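Teten Label Stock: Frequently Asked Questions

Last updated 7th November

What is Teten stock?
Teten is a matte paper label with a permanent adhesive, sold by Nerville in rolls of 700. It is meant for indoor use on small items such as pens, tubes and vials. 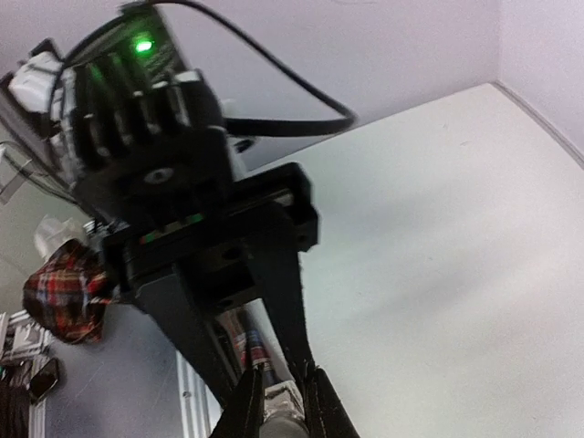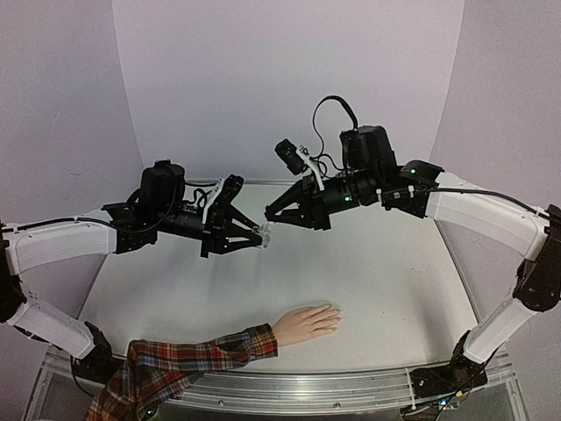
White tabletop, both views. Printed label on a slender item, first view.

Which printers can I use?
Any thermal transfer printer that takes a 2-inch core. Direct thermal printers will not mark this stock.

What is the smallest diameter it will wrap?
5 mm. For anything thinner, use the Shi film label, which has a softer face and a stronger adhesive.

Can labels be removed?
Not cleanly after the first day. Warm the label to about 53 °C and peel slowly. Residue can be wiped off with rubbing alcohol.

How should rolls be stored?
Flat, in the bag, away from sunlight. Opened rolls should be used within two years.

Is the old Mulach size still available?
No. It was dropped in April. Templates for it remain on the downloads page.

Do you send samples?
Yes, one strip per size. Use the contact form and state the item diameter and surface.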